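Nutus wants 30 more hand-held grippers by December, and the budget is thin on upkeep

2021-06-30

Nutus plans to buy 30 more hand-held grippers before the end of December, according to a purchasing plan the company sent to its suppliers this month. The tools would go to three sites where workers handle small household objects on a tabletop, and the recordings are used to train robot arms. The budget line for the hardware is $562 per gripper. The line for spare parts is blank.

That gap matters more than the headline number. Zerkico, which is bidding for the order, promises 1000 hours of use from a pair before the finger pads need changing. Its offer does not say what sort of use, or on what objects. A sponge is easy on a pad. A box of hardware-store bolts would be another story, and the plan has both kinds of work in it.

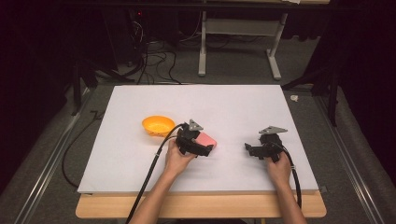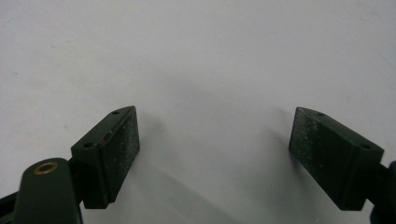 Two-handed work over a white board, and dust on the pads of a pair of gripper fingers.

What the quote leaves out

Cables, for a start. The Zerkico price covers the gripper and its fingers — everything that connects it to a recorder is sold separately. Stands, curtains and lighting are not mentioned either, and Nutus has told its sites to pay for those out of their own running costs.

A rival bid from Tuken comes in higher but includes a set of replacement pads and a service visit. Nutus has called it "more than we need at this stage." Perhaps so, but the company made much the same argument when it bought its first batch from Lie, and it ended up ordering pads one at a time at full price.

The plan also assumes that every gripper will be in use from the first week. It sets aside no time for training the people who hold them, and no units are held back as spares.

Bids stay open for another 30 days. Nutus says it will publish the winning price but has not agreed to publish what it spends on repairs.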